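Isico broadband — anyone switched from Fedow?

marrowfat_pete
May 12, 2026
Our Fedow deal runs out in 18 days and they want a silly amount to renew. Isico have just finished digging up our road and are offering the same speed for 25 quid a month. Tempted, but my sister had a nightmare with them over the router.

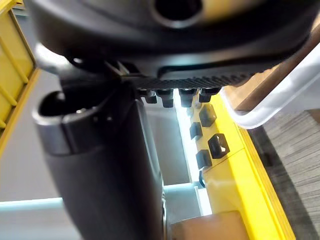

Anyway, she was on hold for most of a morning and ended up buying her own. Has anyone here had a better time of it?

Dilly_K
Switched in the spring, no complaints! The engineer was in and out before lunch and even wiped his feet.

oldgoat18
Wouldn't touch them. Read the small print — the price goes up every year and you can't leave.

Dilly_K
Fedow's goes up as well though, so I don't see the difference?

oldgoat18
Fedow let me out early when I moved. Isico wouldn't do that for my neighbour.

Ruoxi Qiu
Ring Fedow and say you're leaving before you sign anything. They knocked a fair bit off mine (took two calls, mind).

marrowfat_pete
Cheers all, will ring them tomorrow with a big mug of tea.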